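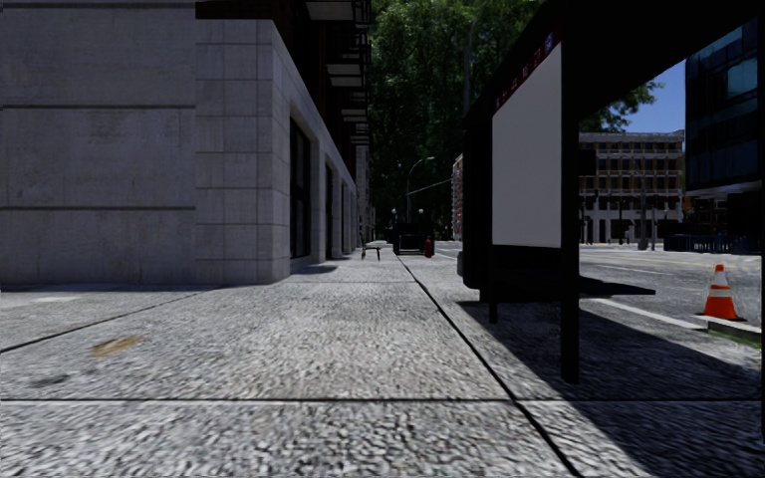
Sidewalk and bus shelter, from a computer-rendered street

Is the Omano cold brew worth getting now that the show is over?

Posted by gravelpit_dee, October 16, 2019

My husband and I watched every episode of Tistusley Garage and he still has the shop shirt. Last year they put out the Omano canned coffee with the garage logo on it and he drank one on the way to work most days. Our grocery store stopped carrying it in May. The gas station still has the vanilla but not the black, and he does not like the vanilla.

I found a seller online who has a case of 18 for more than I want to pay. Before I order I would like to know if this is the same drink or if they changed it. The can in the listing has a green band around the top and the ones we used to buy did not. I also heard the show people sold their share and it is made by somebody else now. Does anybody know if that is true, and does the black still come without sugar? He is supposed to stay off sugar.

Uibo_fan

the vanilla is better anyway. I would just get that

mimuren_route_driver

I deliver for a beverage distributor and we carried Omano until the end of summer, so I can tell you some of this.

The green band is the newer can. When it came in, the black went from two ingredients, coffee and water, to a longer list. It still had no sugar on our cases, but it did have a sweetener. If your husband is only watching sugar that may be fine. If he does not like the taste of sweeteners he will notice it. Ask the seller for a photo of the ingredients panel before you pay, and ask for the date stamped on the bottom of the can too. Canned coffee keeps a long time but it goes flat tasting near the end, and a lot of what is for sale online is old stock that stores sent back.

As for who makes it, the cans we got at first said they were packed for Tistusley and the later ones said Mimuren. I don't know what kind of deal that was or whether the show gets any money from it. The logo stayed the same.

Our item number for the black was 1304. That is only our own number, so it won't help at a store that buys from somebody else, but if your grocery gets its drinks from us the manager can look it up and see if there is any left in the warehouse. Some stores will order a single case if you pay up front - ours did it for a few people with the energy drink.

torque_and_toast

We had the same problem and switched to plain store brand cold brew in the big bottle. I pour it into my husband's old Omano travel cup and he has not complained. The cup came with the first can four-pack and it leaks a little at the lid, so keep it upright. The hot sauce is still at our hardware store if he likes that.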